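# 4. Tâche « lave-linge à chargement par le dessus »

Cette section s'adresse à l'opérateur qui prépare et exécute la tâche de lessive du banc Laryea avec le logiciel Padska. Elle suppose que l'étalonnage des doigts (section 3) est terminé.

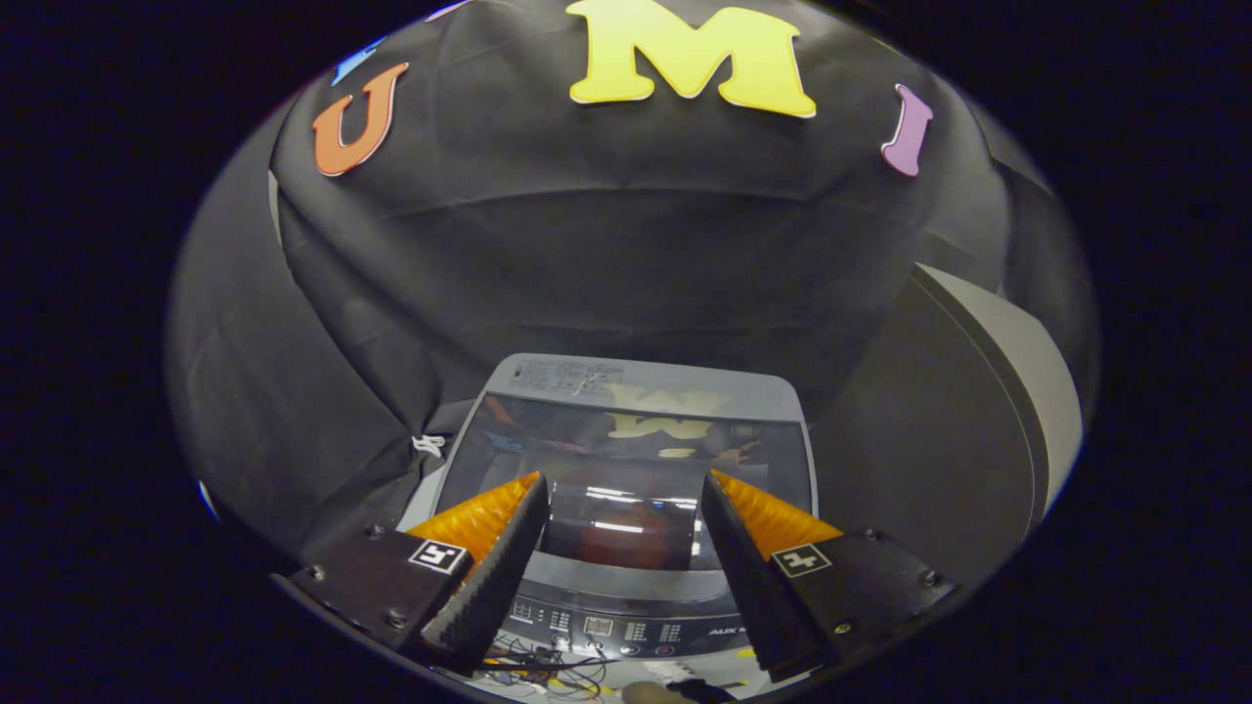

## 4.1 Ce que le système sait faire, et ce qu'il ne sait pas faire

La question revient à chaque installation : une machine peut-elle aujourd'hui faire une lessive seule ? Avec la version livrée, la réponse est non. La tâche est découpée en étapes et le système n'en exécute qu'une partie sans aide.

| Étape | Mode |
|---|---|
| Repérer le couvercle et le bandeau de commande | autonome |
| Ouvrir le couvercle | autonome, sous surveillance |
| Déposer une pièce de linge dans le tambour | autonome, sous surveillance |
| Trier le linge par couleur ou par matière | opérateur |
| Doser la lessive | opérateur |
| Refermer le couvercle | autonome, sous surveillance |
| Choisir un programme et lancer le cycle | autonome, avec confirmation |
| Sortir le linge mouillé | opérateur |
| Étendre ou plier | non pris en charge |

Lors de la recette menée chez Dellton, l'enchaînement complet des étapes autonomes a été tenté 100 fois. Il a abouti 26 fois sans intervention. La plupart des arrêts se sont produits à l'ouverture du couvercle, les autres à l'appui sur les boutons. Ces résultats valent pour un seul modèle de lave-linge et un seul éclairage ; ils ne doivent pas être repris tels quels dans un devis.

## 4.2 Préparation du poste

1. Placez le lave-linge sur une surface plane et stable. L'avant de l'appareil doit rester accessible sur toute sa largeur.
2. Tendez le fond noir derrière l'appareil et sur les côtés. Quelques plis ne gênent pas la détection.
3. Si vous accrochez des repères de couleur sur le fond, par exemple des lettres en mousse, fixez-les en hauteur. Notez leur disposition dans la fiche de poste et n'y touchez plus entre deux séries.
4. Nettoyez le couvercle avec un chiffon sec.
5. Écartez les câbles de la zone située devant le bandeau de commande. Un câble pris entre les doigts provoque un arrêt de la séquence.
6. Essuyez les marqueurs carrés noir et blanc des blocs de montage. Un marqueur sale ou masqué empêche la mesure de l'ouverture.
7. Vérifiez le serrage des vis des deux blocs.

> **ATTENTION**
> Débranchez le lave-linge pendant toute la préparation. Ne le rebranchez qu'à l'étape 6 du paragraphe 4.4.

## 4.3 Couvercles en verre

Un couvercle transparent renvoie l'image de ce qui l'entoure. Une lettre jaune placée au-dessus de la machine, un « M » par exemple, peut s'y refléter à l'envers et se lire comme un « W ». Le module de détection Feltach prend parfois ce reflet pour un objet posé dans le tambour, ou place la surface du verre trop bas.

Pour limiter ces erreurs :

- évitez une lampe dirigée vers le tambour, qui crée une tache blanche sur le verre ;
- activez l'option `Surface réfléchissante` dans Padska ;
- délimitez à la main le contour du couvercle lors de la première prise de vue.

**Remarque.** L'option ralentit la détection. Désactivez-la pour les couvercles opaques.

## 4.4 Exécution

1. Ouvrez le projet et sélectionnez la tâche `288`.
2. Choisissez le modèle de lave-linge dans la liste. S'il n'y figure pas, créez une fiche et relevez la position de chaque bouton. Le système ne lit pas les inscriptions du bandeau.
3. Amenez la pince au-dessus du couvercle, doigts écartés.
4. Lancez `Vérifier la vue`. Les deux marqueurs doivent s'afficher en vert.
5. Lancez `Ouvrir le couvercle`. Gardez la main sur l'arrêt d'urgence. En cas de glissement, arrêtez et reprenez à l'étape 3.
6. Déposez le linge et la lessive, lancez `Refermer`, puis rebranchez l'appareil.
7. Lancez `Appuyer`. Padska affiche le bouton visé et attend votre confirmation.
8. Contrôlez l'afficheur du lave-linge avant de valider le départ du cycle.

> **PRUDENCE**
> N'augmentez pas la force d'appui au-delà du niveau 2. Un bouton qui ne répond pas est presque toujours visé à côté.

## 4.5 Défauts courants

**Marqueur perdu en cours de mouvement.** Reculez la pince, nettoyez le marqueur, relancez `Vérifier la vue`. Si le défaut persiste, reprenez l'étalonnage.

**Bouton voisin enfoncé.** Arrêtez le cycle à la main et corrigez la fiche du modèle. Un doigt peut masquer l'extrémité du bandeau : approchez par le côté opposé.

**Couvercle soulevé puis relâché.** Examinez la face striée des doigts. Remplacez-la si les stries sont usées.

**Tambour signalé comme occupé alors qu'il est vide.** Voir le paragraphe 4.3.

Consignez chaque arrêt dans le journal, avec l'étape concernée et la reprise effectuée. Le retrait du linge mouillé fait l'objet de la section 5, en mode manuel uniquement.

Révision du 23 nov. 2018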